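The Farnov Interfaith Council will hold its summer walk of shared worship sites in June, with 58 places available to residents and visitors of any faith or none. The walk begins at 9 a.m. at the Geso Street Synagogue and ends in the late afternoon with a meal in the parish hall of St. Brendan's Church.

The route covers seven places of worship in the old town and the river district. In addition to the synagogue and the church, participants will be received at the Sönmez Mosque, the Mandico Friends Meeting House, the Hindu temple on Canal Road, the Sikh gurdwara and the Buddhist center at the former grain exchange. A host from each congregation will give a short talk and answer questions. Visitors may remain seated or step outside during any prayers that take place while the group is present.

"Many people in Farnov pass these buildings every day and have never been inside," said Wanda Benavides, who chairs the council. "They ask us what they should wear, whether they may sit down, whether they will be expected to pray. We would like them to come and ask those questions at the door, where someone is waiting to welcome them."

The walk was first held with 21 participants, most of them members of the founding congregations. It has since drawn students, new arrivals to the city and a number of families who return each year. The council has asked each congregation to reserve time for conversation after the formal talk, in response to comments from past participants that the visits felt hurried.

Two sites are new to the program. The Buddhist center moved into the grain exchange over the winter and will open its meditation hall to the group. The Friends Meeting House, which had been closed for repairs to its roof, will host the midday stop. Participants will be invited to join a period of silence there before lunch.

The Meeting House has also received new wiring and a new hearing loop in its main room. The loop will be in use during the walk, and visitors with compatible hearing aids are asked to sit in the center rows.
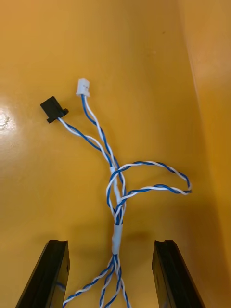 *Blue-and-white twisted wire pairs and a small black connector.*

Norbert Doležal, who coordinates the route, said that access had been reviewed at every stop. Step-free entrances are available at all of the sites, although the entrance at the gurdwara is reached from the rear courtyard. A minibus will follow the group for those who prefer not to walk the full distance – seats should be requested at the time of registration.

"The longest stretch is the one along the river, between the temple and the gurdwara," Doležal said. "We have added a rest stop there, and the pace will be set by whoever needs the most time."

Participants are asked to wear modest clothing that covers the shoulders and knees. Shoes will be removed at the mosque, the temple, the gurdwara and the Buddhist center. Head coverings are required at the gurdwara and requested of men at the synagogue; both congregations will lend them at the entrance. Women may wish to bring a scarf for the visit to the mosque. Photography is permitted outdoors, and hosts will indicate whether it is permitted inside.

Lunch and the closing meal are vegetarian and are provided by the host congregations. Guests with allergies or other dietary needs should note them on the registration form. Drinking water will be offered at each stop.

There is no charge to take part. Donations received on the day will go to the winter shelter, which is run jointly by the council's member congregations and opens again in November. Children under the age of 12 must be accompanied by an adult.

Registration forms are available at the council office and at the entrance of each participating place of worship. Places are assigned in the order in which forms are received, and a waiting list will be kept once the walk is full. Groups of more than six are asked to contact the office before registering.

The council will also hold an evening of sacred music later in the summer, with choirs and musicians from several of the congregations on the route. The program for that event will be announced after the walk.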